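Cellen is hiring a part-time tray handling technician at its Grolotham site. Start date: July.

The work covers stainless-steel trays with rolled rims. Each tray is lifted, carried level and set down. 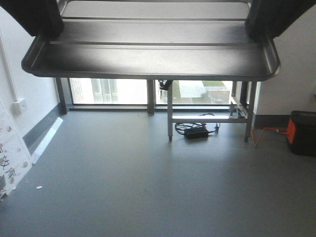

## Duties

- Handle up to 500 trays per week.
- Check rims and rounded corners for dents.
- Keep cables and power adapters out of the walkway.

Trays have a brushed surface with pressed features, and grip position at the rim is recorded for each lift.

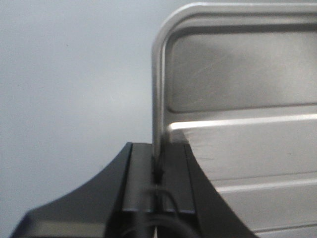 Records go to Ecaterina Onu at the end of each shift. Training is paid. Apply in writing to Thomas Sorrentino, quoting reference 336.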